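Review: Predano two-arm bench kit
Nkrumah Korletey
September 15, 2019

I'd been after a pair of small robot arms for years, and the Predano is the first set I could imagine wanting to keep. It arrives in 4 boxes, and the arms bolt down at the near edge of whatever table you have. Mine were up and moving by teatime, and I'd stopped for lunch!

The control software is called Girken, and it's a joy. You move the arms by hand, it remembers, and then you tidy up the path on screen. My only moan is that the speed slider jumps back to its default every time you load a saved routine, so do check it before you press go. I knocked a mug flying on day two.

What I really wanted to know was how it copes with fiddly things. Blocks are easy, any arm will do blocks. So I went through the drawer of old gadgets and gave it a flip phone, with small hard edges and a hinge in the way — a proper nuisance to hold.
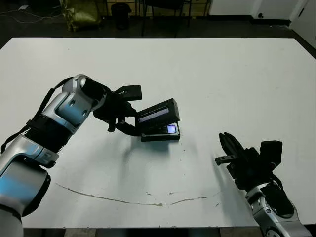 Left gripper on the hinge side of the phone, right one open and free.

The black fingers are angular and much slimmer than the ones on my old Mostyn arm, and that makes all the difference with something this size. Set the grip force to 5 for plastic cases (8 is the default and I found it too keen). Over two weeks I logged 318 grabs on all sorts of household bits and had almost no slips, apart from a glass paperweight that it never got on with.

Grumbles? The cables are a bit long for a table this size and I've tied mine back twice. The printed manual skips the wrist calibration completely, though Pomus, who sold me the kit, emailed the missing pages the same afternoon. I'd also like a softer set of finger pads in the box.

Still, I keep finding excuses to go and switch it on. Next up is getting both arms to fold a tea towel.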